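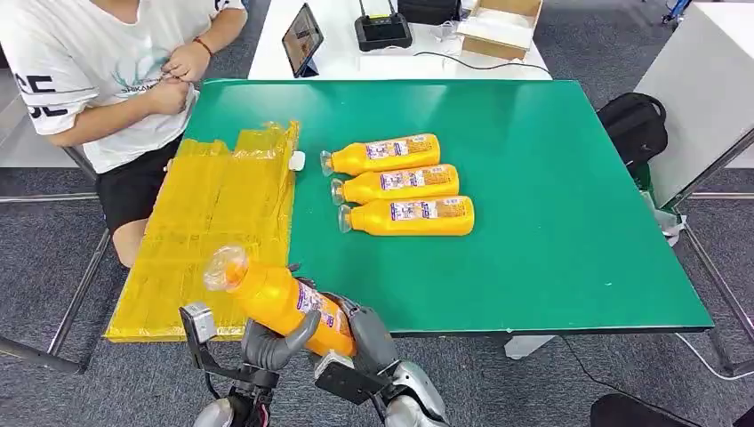
I've been on a packing bender since May, when I finally admitted that the shelf under my laundry sink had beaten me. Twelve years of half-used bottles, all standing up, all falling over whenever I reached for the one at the back! So I started laying things down. Three yellow-orange bottles on their sides, one behind the next with every cap pointing left, take up hardly any of a big green table, and you can see all the labels at once. I was hooked (my family less so).

The idea came from a little shop called Malent, where they wrap the refills in bundles and stack them flat like firewood. I paid around $100 for a mixed lot and brought the whole thing home on the tram, hugging it like a baby.

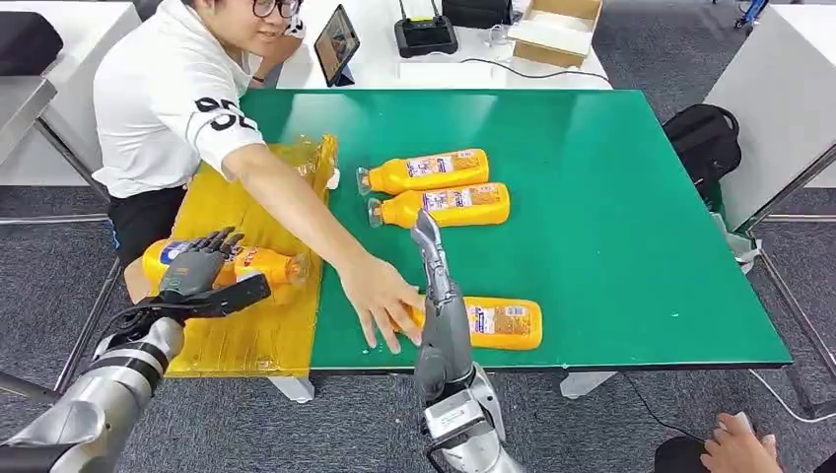 My favourite part is doing it with company. Packing alone is a chore, but put two of you at it and you start having opinions about everything, which way the caps go, whether labels should face up. I'm firmly for labels up, and a bottle on its side with a hand spread over the cap end stays put nicely while you make up your mind. Erdem, the homewares place near me, does a class on this sort of thing and I've been 2 times already. I'd go again tomorrow.

Then there's the plastic. I used to rip film off and bin it, and now I fold it over and save the big pieces for the next parcel, because the good stretchy stuff isn't cheap.
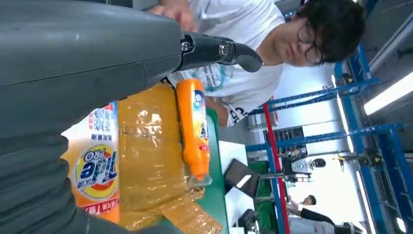

And the big detergent goes in last, always. I learnt that after squashing a box of soap flakes flat. Mine stands upright with a small bottle lying on the bundle beside it, and the Cluvari tub I bought for pegs slides in on top. The colour's a bit loud but I've grown fond of it.

755 shares
12 comments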